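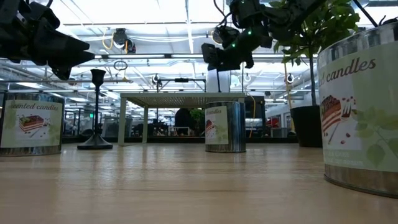

How short should a candle wick be before you light it?
Trim it to a quarter inch, every time, once the wax has set hard.

Trarton Wick Trimmer
Item 3827
$18.00
In stock. Ships from our Cliltuleo warehouse.

Quantity
Add to cart
Add to wish list

Overview | Specifications | How to use | Care | Reviews | Shipping and returns

Overview

A wick trimmer is a pair of scissors with its head bent over at an angle, and people who own one are a little defensive about it. We understand. You already have scissors. You may have several, including the good ones that somebody else in the house is not allowed to touch. Try getting any of them to the bottom of a half-burned candle and cutting level, and you'll see what the bend is for.

The Trarton has long handles and a short, slanted blade that lies nearly flat on the wax. The lower blade has a small lip, wide enough to catch the black crumb that drops off when you cut. Without the lip the crumb lands in the wax, where it floats about during the next burn looking like a bug. Sometimes it is a bug. The trimmer can't help you there.

We sold a cheaper trimmer before this one. It was fine for a few months, then the rivet worked loose and the blades passed each other without meeting, like neighbors who have fallen out. The Trarton has a screw at the pivot, and you can tighten it with the small screwdriver that came with your glasses.

Why trim at all

A long wick draws up more wax than the flame can burn cleanly. The flame gets tall, then it gets jumpy, then there is soot on the inside of the jar and eventually on the ceiling, where you will notice it only when you have guests. The wick may also grow a mushroom, a round lump of carbon on the tip. It's kind of handsome. Cut it off.

Trimming too short is the other way to go wrong. A wick cut down to a nub will drown in its own melt pool, and then you are pouring off liquid wax with a spoon and saying things. If you've done this already, let the candle melt just enough to free the wick, blot up a little wax with a folded paper towel after the flame is out, and start again when it has set.

Specifications

Material: stainless steel, brushed finish
Length: 7 inches
Weight: 78 grams
Blade: slanted, with catch lip
Pivot: slotted screw, adjustable
Handedness: either
Fits: jars and tins with a mouth of 2 inches or wider
In the box: one trimmer, one cotton pouch, one folded card of instructions that says less than this page

Choose a finish

Brushed steel, $18.00
Matte black, $21.00

The black one costs more and cuts exactly the same. It's the one most people buy. The coating will wear at the edge of the blade with use, and there's nothing to be done about that short of not using it, which some of you seem to have settled on, judging by the photographs you send us.

How to use

Let the candle go out and cool until the wax is solid all the way across. With a small tin this may take an hour, and with a big three-wick jar you might as well go to bed.

Hold the trimmer with the lip underneath. Lower it in, rest the head on the wax, and close the handles in one go. Sawing back and forth frays a cotton wick, and a frayed wick burns lopsided.

Lift the trimmer out level. Tip the crumb into the trash. We used to say "dispose of debris" and Huw Gethin in our office pointed out that nobody has ever disposed of debris in their own kitchen.

Wooden wicks: go shorter, an eighth of an inch, and take the burned edge off in two or three small bites from the side. The Trarton will do it, but a wooden wick is tough on any blade, and if all your candles are wooden-wick you'd be better off with a pair of nail clippers. We don't sell nail clippers, so this is free advice.

Tapers: you can trim a taper with whatever you like.

The first burn

This has nothing to do with the trimmer and we get more email about it than about anything we sell. Burn a new candle until the melted wax reaches the edge of the container all the way around. If you put it out early, the next burn will tend to stop at the same ring, and so will the one after that, and you end up with a shaft down the middle and a thick wall of wax you paid for and can't use. Allow an hour for every inch of width.

To rescue one that has already tunneled, wrap foil around the top of the jar with an opening in the center, light it, and stay in the room. The foil holds the heat in and the wall slumps. Take the foil off with an oven mitt.

A word on tins. They get hot underneath, hotter than thick glass, so put something between the tin and the table. A saucer works. So does a tile. A paperback does not, and please don't write to ask which paperback.

Care

Wipe the blades with a dry cloth while the wax on them is soft. If it has hardened, run hot water over the head for a few seconds and wipe again, over the trash can and never over the sink drain. Dry it right away. It's stainless, though "stainless" is more of a hope than a promise if you leave it in a puddle.

Don't put it in the dishwasher. The pivot screw will loosen and go looking for the filter.

The blades can be sharpened, but cotton is easy going and ours at the shop is still on its first edge.

Reviews

Does the job
Ursina Hollenstein, verified buyer
Bought in November after the living room wall went gray over the mantel. I had blamed the fireplace, which we have not lit in years. Wall repainted, wicks trimmed, no gray so far. The pouch is nicer than it needs to be.
5 stars

Good, but read the width
Damir Vasić, verified buyer
It does not fit inside my narrowest jar. The page says two inches and my jar is less than two inches, so this is my own fault, but I'm taking off a star because I'm annoyed.
4 stars

Reply from the shop: Understood.

Black finish
Traian Bălan, verified buyer
Looks very smart next to the Collet snuffer. I have trimmed one wick. Will update.
5 stars

It's scissors
Ailbhe Ó Dubhghaill, verified buyer
My sister gave me this and I laughed at her. I now use it most evenings and would appreciate it if she didn't find out.
5 stars

Often bought with

Collet Candle Snuffer, brushed steel or matte black. Puts the flame out without blowing wax across the table. Long handle, hinged bell.

Arkov Wick Dipper. A bent wire. You push the wick under the melted wax to put it out and then stand it up again, all without smoke. Hard to explain at parties.

Arkov Matches, long. They're matches.

Shipping and returns

Orders placed before noon go out the same day. The trimmer goes in a flat box that fits most mailboxes. If it shows up with a blade that doesn't meet, try a quarter turn on the pivot screw first, then write to us and we'll send another. You can keep the first one for cutting string.

Unused trimmers can come back within 21 days in the original box. Used trimmers can come back too, if there's a fault, but please get the wax off. We can tell what scent it was.

Gift wrap is available at checkout. The wrapped shape gives nothing away, and we've had people guess a toothbrush.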